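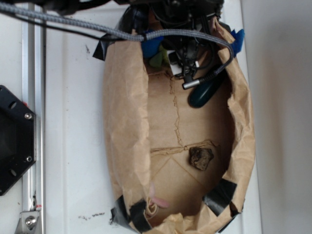

Savez-vous, les enfants, qu'un simple sac en papier a presque autant de secrets qu'un vieux grenier ? Le papier kraft (c'est son nom, et il vient d'un mot allemand qui veut dire « force ») est fabriqué avec de longues fibres de bois, toutes emmêlées comme les brins d'un nid d'oiseau. Quand on le froisse, les fibres se plient et gardent la marque. Regardez le fond du sac : une grande pliure en zigzag descend au milieu, une autre ligne la croise plus bas, et les bords sont tout chiffonnés. Avec quelques bandes de ruban adhésif noir, le sac reste bien ouvert, comme une grande bouche ovale — on dirait qu'il attend son goûter !

Mais pourquoi les plis ne s'effacent-ils jamais tout à fait ? Prenez une feuille, pliez-la, puis lissez-la avec la main, aussi longtemps que vous voudrez. La ligne est toujours là, n'est-ce pas ? À cet endroit, de toutes petites fibres se sont tordues ou cassées.

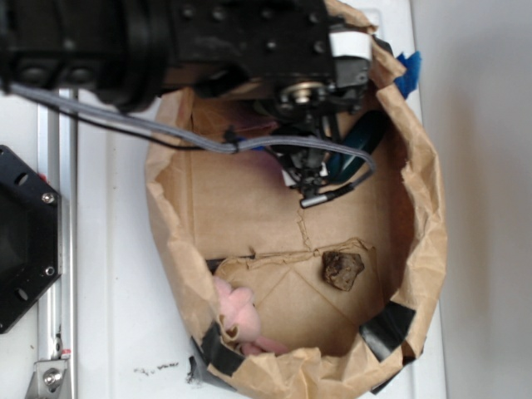 Et puis il y a le bruit, ce joli bruit de feuilles mortes. Chaque fois qu'un petit pli se forme d'un coup, il fait trembler l'air — crac ! — et des dizaines de petits cracs à la suite, cela donne un froissement.

À vous maintenant ! Demandez à un grand un sac en papier et roulez-en le haut vers l'extérieur, doucement, deux ou trois fois. 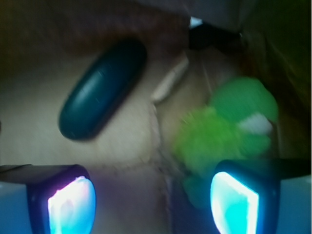

Le bord roulé devient plus épais, donc plus solide, et le sac tient debout bien plus facilement. Mon amie Anisa Nair y range ses 9 pelotes de laine, et vous pouvez y mettre vos crayons, vos marrons d'octobre ou tout ce qui traîne sous le lit.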